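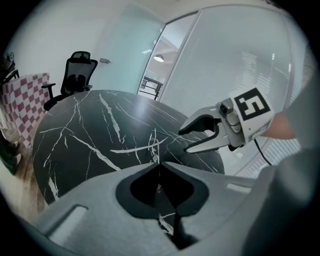 1 min read – 5 replies

darko_bench
Dec 19, 2024
Setting up two hand-held grippers over a round table with a black marble-patterned top. The marker cube on the second one keeps dropping out of tracking. Cube is square on its mount, cable is clear of the fingers. Anyone had this with a glossy top?

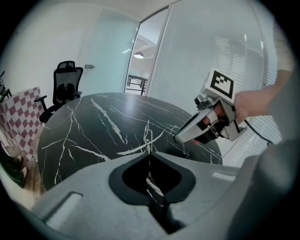
I recalibrated both lenses at 118 frames each and the error was fine. It still loses the cube when I reach in low from the right.

cirdale39
It's the ceiling lights on the tabletop. Turn the blinds down and put a matte cloth over it.

hullcombe_tech
Disagree. Reflection on the table won't bother a marker sitting up on the gripper. Check the exposure first. Ours was on auto and the white faces of the cube washed out. Fixed it at 200 in June and haven't touched it.

darko_bench
Exposure is on auto, yes. I'll lock it tonight.
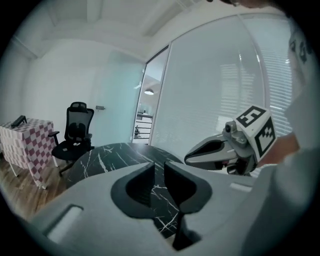 Also found one cube screw a bit loose on the Telitz mount – 2 mm hex, snugged up now. Finger pads wiped down while I was there.

cirdale39
Redo the cube offset if you moved that screw. I'd still cover the table.

hullcombe_tech
Agree on the offset. Leave the cloth until you've tried the exposure, or you won't know which one did it.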